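About Us
Movumholm Badminton Club and School

Home / About Us / Programs / Hall Times / Contact

Welcome, and thank you for wanting to know a little more about us before you come through the door. Most people who write to us ask the same two things, whether they are too old to start and whether they need their own racket, and the answer to both is no. Our youngest regular is five and our oldest stopped telling us his age some time ago. As for rackets, there is a rack of them by the entrance, and you are welcome to try several before you find one that feels right in the hand.

How we began

Movumholm started in the back half of the old Tiedemann carpet warehouse, which had a high ceiling, a good floor under all the glue, and heating that worked when it felt like it. Mattes Kleinschmidt had been teaching evening badminton in a school gym on Otberg Street, where the volleyball team needed the space more and more often, and when the warehouse came up for rent he walked through it once with a tape measure and signed that same afternoon. We spent most of a winter scraping, sanding and painting lines. The first session was held in March with two nets, a borrowed kettle and a great many people in coats.

We have 6 courts now, and 279 members at last count, from beginners to a handful who travel to tournaments and come home with stories and sore shoulders. Mattes still teaches the beginners himself. He says it's the best hour of his day, and anyone who has watched him cheer for a serve that only just cleared the net will believe him.

How we teach

We start with the shuttle before we start with the racket. New players, children especially, spend a good part of their first lesson simply throwing and catching, getting used to the way a shuttlecock slows down in the air and turns itself around so the heavy end leads. It's a strange thing to chase if you grew up with balls! After that come short rackets for short arms, then the full-size ones, then the net, and we don't hurry anyone along from one stage to the next.

Beginner groups use plastic shuttles, which stand up well to being stepped on. Feather shuttles come later, in the intermediate groups, and they are lovely to play with and heartbreaking to pay for. At the start of each season we order 300 plastic ones from Jeltuvden, the little sports shop two streets over, who have looked after us since the warehouse days and who always slip a few rolls of grip tape into the box. 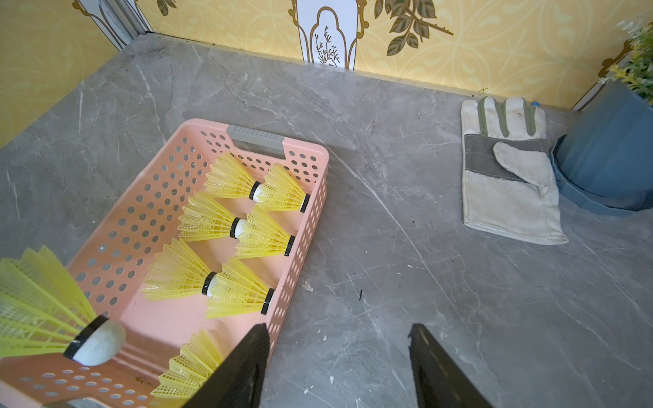 Looking after the equipment is part of every lesson at Movumholm, and it has been from the beginning. The last ten minutes belong to tidying, and everyone joins in, parents included if they are standing close enough to be handed something. Shuttles get picked up from behind the benches and under the radiators and brought to the counter, where they are sorted and put back in baskets for the next group. We like them laid on their sides, the way you see the yellow ones in the pink basket, so the skirts keep their shape and a coach can lift one out without dragging three others along with it. The holes in the basket walls let some air through as well, and that matters more than you might think in a hall full of warm people. Shuttles with a split skirt go into a separate box for the throwing and catching games, where they have a long and happy second life.

We've found that children take this job very seriously. Some of them have firm opinions about which way the corks should point, and we have learned to let them settle it among themselves.

The hall

There is a small kitchen corner with tea, coffee and a fruit bowl, and you're welcome to sit there while your child plays or while your own legs recover. The changing rooms are plain but clean, with hooks at two heights. Please bring indoor shoes with light soles, as dark ones leave marks on the floor that take an awful lot of rubbing to get out. Water bottles are fine beside the court as long as the lid closes.

Coming to see us

The easiest way to find out whether you'd like it here is to come to an open evening. Doors open at 6, play starts as soon as the nets are up, and your first visit is free. You don't have to sign up ahead of time, although a short note through the contact page helps us put out enough rackets in the right sizes. Families are very welcome, and so are people on their own. We'll find you someone to hit with.

Parking is behind the building, through the green gate, and bikes can come inside if it's raining.

Hall Times | Prices | House Rules | Contact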